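4. Connecting the Nusley router

The quick-start card says the whole job takes two minutes. Allow 20.

1. Switch off the old router and leave it off.
2. Plug the Nusley into the mains and wait for a steady light. The card promises green. Ours settled on white and worked all the same.
3. Run a network cable from the modem to the port marked WAN. The other ports will take the plug just as happily and do nothing useful.
4. Open the set-up page and change the password.

Note: The Fomska app offers to "optimise" your channels. We ran it twice and saw no gain — skip it.

Caution: Don't buy a dearer cable because the box says it is faster. On a 200 megabit line an ordinary one will do.
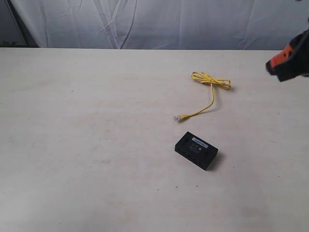
Yasir Yousafzai disagrees about the app, and says it cured the dropouts in his back bedroom within an evening. Perhaps so. Try moving the router off the floor first.

5. If the page won't load, hold Reset for ten seconds and go back to step 2.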